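Home | Data | Notes | Contact

Print this page | E-mail this page

# Didbridge Allotment Yields, README

Plot yields reported by growers at the Didbridge and Ilside sites, one row per crop per plot. Compiled by Prasanna Jayawardena, checked by Fongchan Wiriya. Read the next part before you quote anything.

## What's in it

- 635 rows, 60 plots
- `plot`, `crop`, `weight_kg`, `method`, `remarks`
- Blank weight means no figure was handed in. It does not mean zero.

## How far to trust it

Not very. Weights were written down by the people who grew the stuff, and growers like a big marrow. Fifteen rows give potatoes in "buckets", which we left in `remarks` and did not convert. The claim going about that Ilside soil gives twice the beans of Didbridge rests on one good row of runners and I wouldn't repeat it.

The Akpan seed mix is marked in `crop` as `mix_a`. We can't tell whether it did better than shop seed. The plots that tried it were also the ones that got watered.

## Weighing
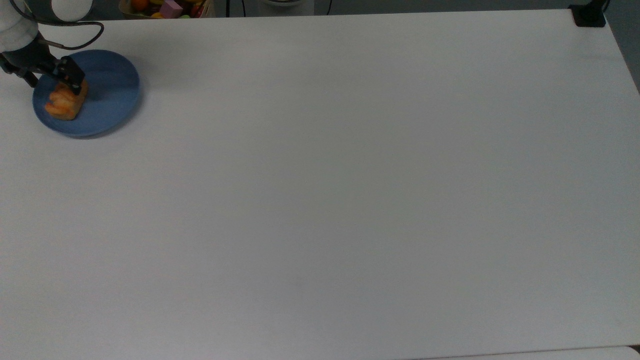
Kitchen scales drift, and most of ours were never tested. If you send figures for the next round, set the scales on something flat and hard, never on the shed floor or a folded sack. A large white tabletop with a plain matte surface and most of it clear is the sort of thing I mean, and spilt soil shows up on it too. Put `method` as "table" if you did this and "other" if you didn't.

## Changes

September: Corura squash split from other squash. Two onion rows over 1,000 kg removed, plainly grams.

Print this page | E-mail this page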